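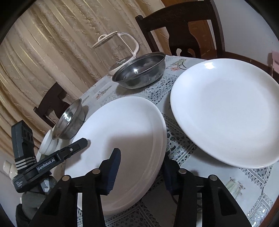
Table before dinner, floral cloth, large white plates, steel bowls, kettle at the back.

22/11/2023

Two hours on the dishes this afternoon. Si-eun Yeo comes tomorrow with her mother and I wanted the serving pieces sorted before then, so everything wide came out of the lower cabinet and went on the dining table.

The large white plates: kept. They are glazed smooth, the rim is raised enough to hold sauce, and they stack without rocking. I weighed one on the kitchen scale and got 481 grams. Rosaura Rengifo's old ones from the Umley apartment were lighter and chipped every winter. One of the plates has a small dark speck on it. If it does not come off with baking soda, it is in the glaze and it stays.

Steel bowls: kept. The rolled rim is easier on the fingers than a cut edge when the bowl is full. Rinsed with vinegar in July, and the scale has not come back enough to bother with. The larger one holds 3,000 ml to the brim, measured with the jug, so in practice a good deal less if anyone is going to carry it.

White rounded dishes: left at the side of the table for now. They nest badly in the cabinet. Possible fix is a wire shelf, 110 mm clearance, which Gedside had on the second floor last time I looked. Check the depth of the cabinet first. I bought the wrong one in Piras and had to take it back.

Kettle: the SUPOR, glass with the white base band. Filled to 1,000 ml and descaled with citric acid, twenty minutes, two rinses. Moved from the counter to the table so I can pour tea without getting up. The cord reaches the outlet behind the curtain if the table is pushed back a hand's width. Must keep the curtain clear of the steam.

Tablecloth: the pale one with the flowers and the lace bands. The openwork catches on anything rough, so plates get lifted, never slid. Crumbs go through the holes to the wood and have to be wiped up after. It washes at 30 and needs ironing from the back.

Menu still open. Rosaura says braised radish and the cold noodles, which would use both plates and the big bowl. I would rather do the fish. Will call her after eight.

To buy: baking soda, scallions, sesame oil, dish soap refill from Undano.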